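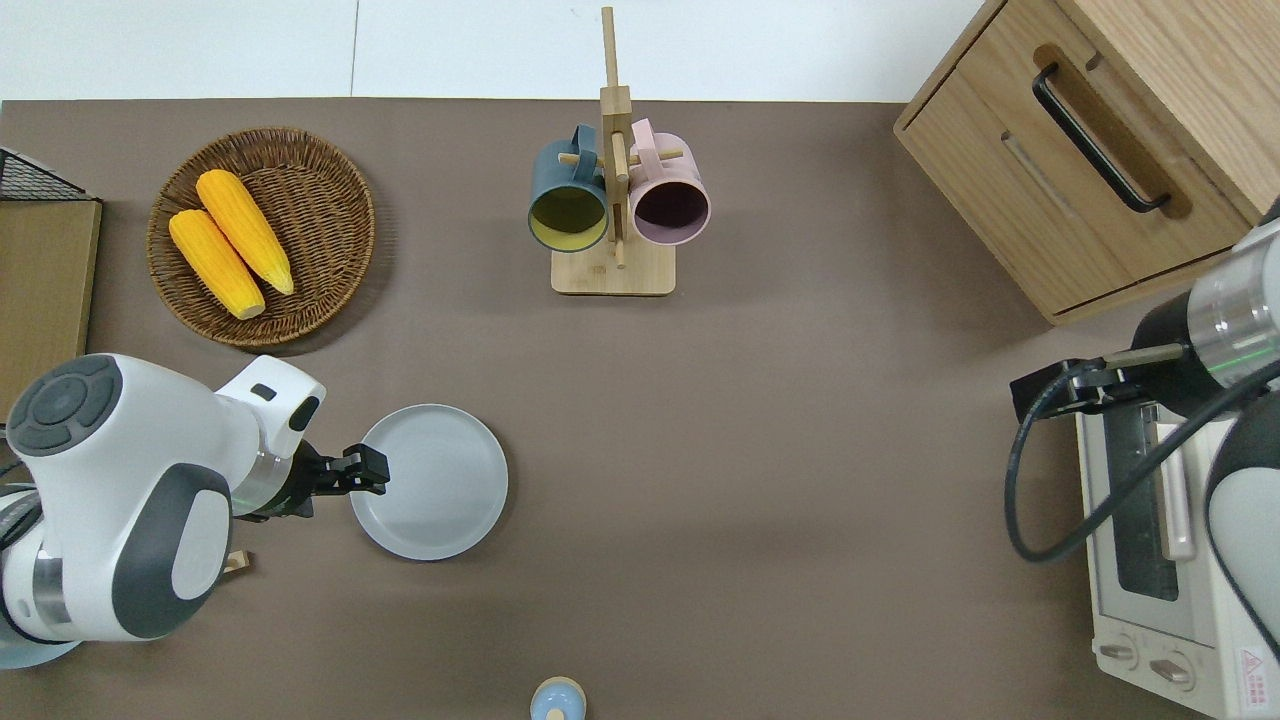 编织篮里的两根玉米

## 第四章 野外布设录音机

本章适用于 Lalero 蝙蝠录音机,供 Evudport 林地监测的各组布设人员使用。开机、充电和固件更新见第三章,数据上传见第六章。2019年6月12日之后领取的机器,外壳侧面多了一个防水塞,操作差别在 4.2 中注明。

### 4.1 出发前检查

1. 核对机身编号与布设登记表上的编号。两者不一致时,以机身编号为准,改表,不要改标签。
2. 插入存储卡,按住“设置”键,选择“格式化”。上一季的录音须已导出,格式化后无法恢复。
3. 装入电池,正负极按仓内标记放置。新旧电池不得混用。
4. 将时钟设为当地标准时间,全季不切换夏令时。
5. 在麦克风前搓动手指,观察电平条。电平条无反应的机器贴上红色标签,退回 Lesego Jacobs 处,不要带去现场。

> **注意:** 麦克风膜片不能用手触碰,也不能用压缩空气吹。表面有灰时用随机附带的软刷轻扫。

每组另需携带:固定带两条、备用干燥剂一包、铅笔、纸质登记表、卷尺。手机定位在谷底常常不准,手持定位仪由组长保管。

### 4.2 选点与固定

1. 按任务图走到预定点位。实际位置可以在预定点周围 20 米以内调整,超出时须在登记表“备注”栏写明原因。
2. 选择树干较直、麦克风前方没有遮挡的树。林缘、林道和水面上方通常是蝙蝠的飞行路线,麦克风应朝向这类开阔处。
3. 避开溪流跌水处。持续的水声会使机器反复触发,存储卡很快写满。
4. 用固定带把机器绑在高于头顶的位置,带子绕过机壳背后的两个孔,拉紧后再把余带塞回卡扣。
5. 麦克风略向下倾,防止雨水积在开口处。
6. 新款机器:确认侧面防水塞已按到底。旧款机器没有此塞,跳过本步。

> **警告:** 不得把机器固定在有树洞的枯立木上。树洞可能是育幼栖所,绑带和攀爬都会造成惊扰。发现疑似栖所时,不要用手电照射洞口,记下位置后离开,并通知 Dzintra Tamošiūnaitė。

两台机器之间的距离不得小于 400 米。距离过近时,同一只个体可能被两台机器同时录到,活动量统计会偏高。
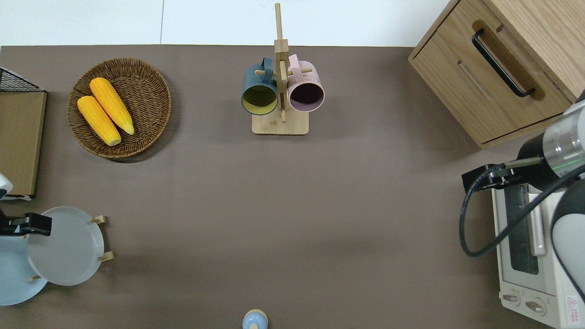 距离以定位仪上的直线距离为准,不按步行路程计算。山脊两侧的点位即使被地形隔开,也按同样的要求执行。确实无法满足时,取消编号较大的那个点,在登记表上画斜线,保留空行,不要把后面的编号往前挪。

### 4.3 录音参数

参数由 Ojārs Ozoliņš 统一设定,保存在存储卡的配置文件中。到达现场后只需核对,不要修改。

| 项目 | 设定 |
|---|---|
| 启动 | 日落时 |
| 停止 | 日出时 |
| 触发方式 | 超声触发 |
| 单段最长时间 | 10 秒 |
| 增益 | 中 |
| 温度记录 | 开 |

核对步骤:

1. 短按“菜单”键,屏幕显示配置名称。名称应为 Venckus,后面跟当季代号。
2. 继续短按,逐项核对上表。
3. 有一项不符,取出存储卡,换用备用卡后重新核对。
4. 核对无误后长按“启动”键,直到指示灯由红转绿,然后松开。
5. 绿灯会在片刻后自行熄灭,属正常现象。红灯持续闪烁表示存储卡未被识别。

> **注意:** 机器根据输入的经纬度计算日落和日出时间。若更换过电池且间隔较长,经纬度可能恢复为出厂值,须重新输入。屏幕上显示的日落时间与当地相差明显时,首先检查这一项。

### 4.4 中途检查与回收

每台机器在布设期间检查一次。检查应在白天进行,尽量缩短停留时间。

1. 不取下机器,先看外壳有无啃咬、进水或移位。
2. 唤醒屏幕,记录剩余电量和已录文件数。
3. 文件数超过 1,000 的点位,在登记表上打星号,并更换存储卡。
4. 更换干燥剂,关好机盖,确认密封圈没有夹住树叶或蜘蛛丝。
5. 再次按 4.3 核对参数并启动。

换下的存储卡放入小袋,袋上写点位编号,不写机身编号。同一台机器在一季中可能用于多个点位,只写机身编号会使录音无法归位。

回收时先停止录音再松开固定带。机器取下后当场检查树皮,残留的带子、扎丝一并带走。九月的最后一批回收完成后,所有机器交 Kristaps Krūmiņa 清点,电池须取出另放。
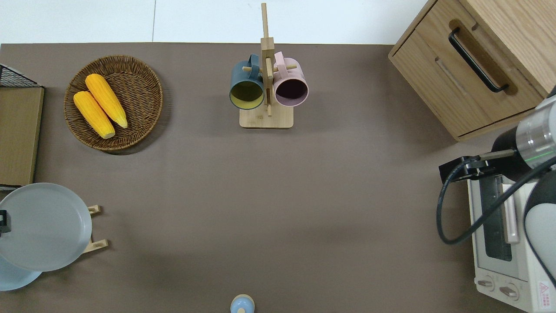
木架上挂着的两只杯子

### 4.5 常见问题

**录到的文件几乎全是噪声。** 多为树叶、雨滴或螽斯。检查麦克风前方是否有新长出的枝条,可以移动机器,不要折断枝条。螽斯造成的触发无须处理,后期筛选时会剔除。

**整夜没有文件。** 低温或大风的夜晚可能确实没有活动,先查看温度记录。温度记录也为空时,说明机器没有启动,按 4.3 重新操作,并在登记表中注明缺失的夜数。

**时间戳有偏差。** 现场不要校正时钟。记下机器时间和定位仪时间,两者一并填入登记表,由数据组统一修正。

**机器丢失或被破坏。** 拍下固定位置,不要在原处补放新机器。当天联系 Rasa Hunt,由她决定是否更换点位。

**外壳内有水汽。** 取回机器,打开机盖,在室内通风处自然晾干。不得使用吹风机或烘箱。晾干后重新做 4.1 第 5 步的麦克风检查,通过后方可再次布设。

登记表空白页见附录二,填写时用铅笔,字迹被雨水打湿后仍可辨认。已填写的原件交 Clotero 办公室存档,各组自留一份复印件。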